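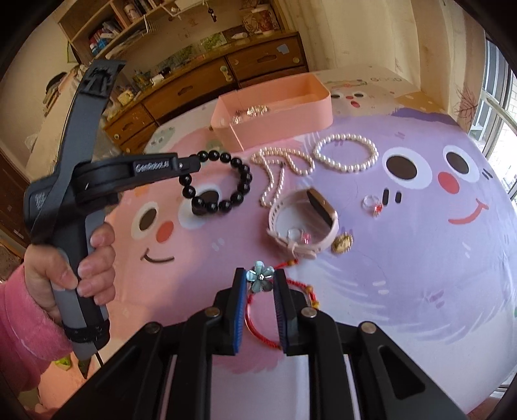 Bracelets and a necklace on a printed tablecloth, with an open box of silver jewelry behind. The flower pendant hangs from a red braided cord bracelet.

Bead and cord jewelry

By Rogério Trindade
6/11/24
Reading time: 2 min

Bead and cord jewelry is a class of personal ornament in which beads, pendants or both are carried on a flexible core. The core may be thread, elastic, wire or a braided cord that stays visible between the beads. The class covers most everyday necklaces and bracelets made without soldering or casting, although cast parts are often added to them.

Strung beads

In a fully strung piece the beads touch one another and the core is hidden. Round beads of equal diameter give a uniform strand. Graduated strands place the largest bead at the center front and step down toward the clasp. Large beads make a heavier and stiffer loop, and a bracelet of them tends to keep an open shape when laid on a flat surface. Small beads allow a long strand to fold back on itself in curves.

Black beads with a glossy finish are made in glass, onyx, dyed agate, jet and plastic. The materials are hard to tell apart by eye. Glass and stone feel cool at first touch, while jet and plastic feel warm and weigh much less.

Pearl strands

Pearl necklaces are traditionally strung on silk with a knot after each pearl. The knots keep the pearls from rubbing and limit the loss if the thread breaks. Imitation pearls, made by coating a glass, shell or plastic core, are strung in the same way or left unknotted in cheaper work. Teixeira's trade manual gives 47 cm as the finished length of its standard pattern and 38 cm for the short one — both measured with the clasp closed. Longer necklaces can be worn as a single drop or doubled.

Pearl bracelets are either closed with a clasp or strung on elastic. Elastic pieces have no fastening and are rolled over the hand.

Braided cord

Cord bracelets use cotton, nylon, silk or waxed polyester. A round braid of four or more strands resists twisting better than a flat one. Red is a common color in several traditions, where the cord is worn as a charm or given at the new year. Small wooden beads may be threaded on the cord as spacers or stops. Adjustable types end in a sliding knot, which lets the loop be opened wide enough to pass the hand.

A pendant is attached by a ring, a bail or a channel through its body. Flower forms usually have petals set around a central stone, often a rhinestone. Rhinestones are glued into a cup or held by prongs. Glued stones are the more easily lost, and the adhesive weakens with repeated soaking.

Storage

Silver pieces are best kept in a closed box, apart from pearls. Silver scratches the surface of pearls, and anti-tarnish strips can dry them out. Strands are stored flat, as hanging stretches silk. Cord bracelets should be fully dry before they are put away.

Gervásio Teixeira recommends restringing a regularly worn pearl necklace every 2 years. Gaps between pearl and knot are the usual sign that the silk has stretched — a frayed section next to the clasp is another.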